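Notes for the handover talk (my copy, Donal, please don't print these for people)

Title slide. Say hi, thank the organizers, say my name slowly. Donal Ó Dubhghaill. Skip the joke about the spelling, it ate two minutes last time and I only have twenty-one.

Okay, so. I want to talk about one very small thing today, and that's the moment when two robot hands are holding the same object. We all do this with our own hands all day long. You pull a pen out of a cup, you pass it to your other hand, you start writing, and you've never thought about it in your life. For our robots that pass was where everything went to pieces. Picking was fine. Placing was mostly fine. The bit in the middle was awful!

NEXT SLIDE (setup)

Two arms, one table. The left arm has the hand with fingers, the right one has a plain parallel-jaw gripper. People always ask why they don't match, and the answer is that we wanted the mismatch. If both sides are the same you can get away with mirroring a lot of your tricks, and then you find out you've solved mirroring. With a hand on one side and two flat jaws on the other, each side has to work out for itself what a good grip is.

The learning code is Bida. It's ours, it's messy, it's on the lab page, please be kind. The task list is called Wike. If you were here in January you saw the old Wike, which had only boxes in it. We've added skinny things since then: pens, markers, spoons, a paintbrush.

(Somebody will ask what Wultamau is, it's on the logo strip. It's the project that pays for this. Just say that and move on.)

NEXT SLIDE (what goes wrong)

Go slow here, this is the slide people need.

There are two ways to mess up a pass. One, you let go early and the thing drops. Two, you let go late, so both sides are holding and both sides are moving, and now you've got a tug of war. Early release looks bad on video, so everybody works on early release. Late release looks like nothing much! The object stays up, the run gets marked as good, and meanwhile the pen has rotated in the grip and the next step fails for what looks like a totally different reason.

We went back through our old runs, 3,023 of them, and labeled the moment of release by hand. I did a big chunk of that myself with a bad cold and a lot of toast. In 1,102 of those runs the giving side let go late. I'd have guessed a lot fewer. So had we been training on tug of war the whole time? Yep, we had. 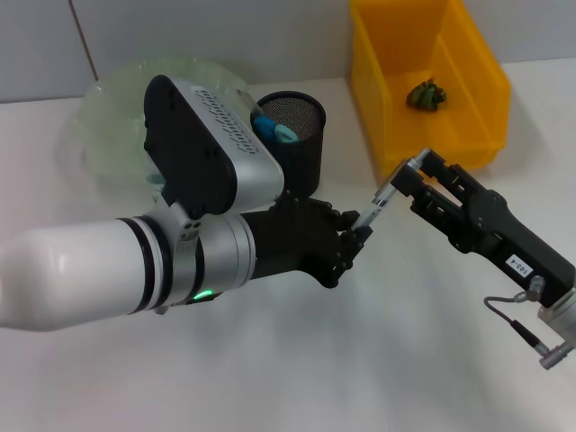

So the question we asked was, what does the giving hand need to know before it opens up? Our first guess was force. You'd think you could just wait until you feel a pull and then release. It sort of works for a mug. For a pen it's hopeless, the pull is tiny and the finger readings wander around more than that when the arm is just holding still. We tried smoothing it, we tried a threshold for each object, and I have a folder of plots I'm not going to show you.

Second guess was a timer. Receiver closes, wait a beat, giver opens. Don't laugh, it beat the force version. A fixed wait is a decent baseline and I'd like more papers to include it. It fails when the receiver has closed on a bad spot, near the tip say, and then you've politely handed your pen to the floor.

NEXT SLIDE (the method)

What we ended up doing is pretty simple to say. Each side makes its own guess, all the time, about one thing: if the other side vanished right now, would I still be holding this? We call it the solo score. The giver opens when the receiver's solo score has been high for 7 control steps in a row. There's no plan that says "now we are in the handover phase." The arms share that one score and that's the whole conversation between them.

How do you train the solo score? This is the part I like. You make the other side vanish! During data collection we open one side at a random moment in the shared hold, on purpose, and see who's left with the object. Drops are cheap when it's a marker and a tabletop. (Less cheap with spoons. The noise. The people next door came by.) Every one of those random openings gives you a clean label, held or dropped, and you don't need a person to sit there and tag anything.

Pause here, drink water.

One detail that cost us weeks: open both sides equally often. At first we only ever opened the giver, because that's the side that's supposed to let go, right? And the model learned that the receiver ends up with the object, full stop, whatever the grip looks like. Great numbers, totally useless. Once we also opened the receiver at random, the score started to depend on the grip.

NEXT SLIDE (results)

Don't read the table out loud. Point at two things.

First, late release mostly goes away on the skinny objects, and that's where we had the trouble. Drops go up a tiny bit compared with the timer. I'm fine with that trade and I'll say so. A drop you can see and retry. A twisted grip you carry along into everything you do next.

Second, look at the paintbrush row. It's bad. The bristle end bends when the jaws close on it, and the solo score says sure, I've got it, and it has not got it. We don't have a fix. I think we'd need touch sensing in the jaws. Konier is building a pad we'd love to try, but it isn't here yet, so I can't tell you anything about it.

NEXT SLIDE (what I'd do differently)

-- Label the release moment from day one. It's a boring job but it changed the whole project.

-- Mark a run as good only if the object ends up in the pose you wanted. "Still in the air" isn't enough.

-- Vary the angle of the pass way more. Ours are all done over the table at close to the same height, and I'd bet the score leans on that. I haven't tested it. If someone asks, say I haven't tested it.

LAST SLIDE

Code link, paper link, email. Leave it up during questions.

Likely questions: does it work person to robot? (Haven't tried, the random opening trick gets awkward with a person.) Why 7 steps? (Five was jumpy, ten felt slow, we stopped there.) Can I have the labeled data? (Yes! Email me, it's big.)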